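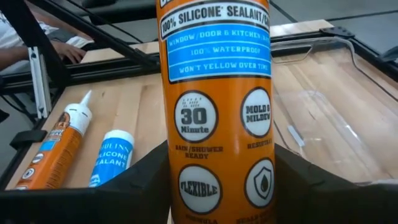
Workshop notebook – wet room and bench sealing, Nillside

May
Sarita Tripathi

Home Notebook Materials Jobs Contact

Bench 2, upstand along the back wall

Started at the sink end. The old bead had gone black for most of its length and came away in strips once I had a corner up with the plastic scraper. Behind it was a second, older bead in a cream colour, much harder, which had to be cut out with a blade. That took most of the morning. Kuldeep thinks the cream stuff is from when the benches were first put in and that whoever did the later job went straight over the top.

Wiped down with white spirit, then with meths, then left it alone until after lunch. There is a gap behind the upstand that I hadn't expected, 10 mm at the widest point near the socket box, closing to almost nothing by the window. Too wide to fill with sealant alone. Pushed in foam backer rod where it would go and left the narrow end as it was.

Taped both sides. I used the blue low-tack on the wall because the paint there is recent and Pramila had trouble with it lifting on the other bench. Ordinary masking tape on the worktop side was fine.

Silicone or acrylic

We went round this again at tea. Arnaldo would rather have acrylic everywhere so it can be painted. I don't mind it along the skirting, but the back of bench 2 gets splashed all day and the last acrylic joint we had there split along the top edge. Settled on silicone for anything within reach of a tap and acrylic for the rest. Nothing over the silicone, as paint won't hold on it.

The question of cure time also came up. The tubes we have say 30 minutes to bath or shower ready. I am still going to keep the tap off overnight. The joint is deep in places and silicone cures from the outside in, so a skin on the surface says very little about the middle.

Nozzle and gun

Cut the nozzle at a shallow angle for the narrow end first, then recut it larger for the wide end. Should have done it in two tubes. After recutting, the bead came out faster than I was moving and I had a lump by the socket box that needed scraping back and doing again. The old Flimov gun keeps pushing after you let go of the trigger, so press the thumb plate at the end of every run. Flillari have a dripless one in their catalogue, and I've asked Sarita M. to put it on the next order.

Smoothed with the rounded tool and a little washing-up liquid in water. Tape off straight away while it was soft. The window end looks good. The section behind the socket box is a bit wavy but sits under the shelf.

Left to do

– Corner by the door. Needs raking out first, and the tile there is loose. Kuldeep to look at it before anyone seals round it.
– Skirting in room 324, acrylic, white. Pramila has the key.
– Check the Chaturvedi sample strips on the window sill. They've been up there since the winter and should be pulled and written up.
– More backer rod, the thicker size. We are down to one short length.

Next morning, 8.15

Pressed along the whole joint with a thumb. Firm at the window, slightly soft still at the socket box. Tap stays off until lunch. Note left on the sink.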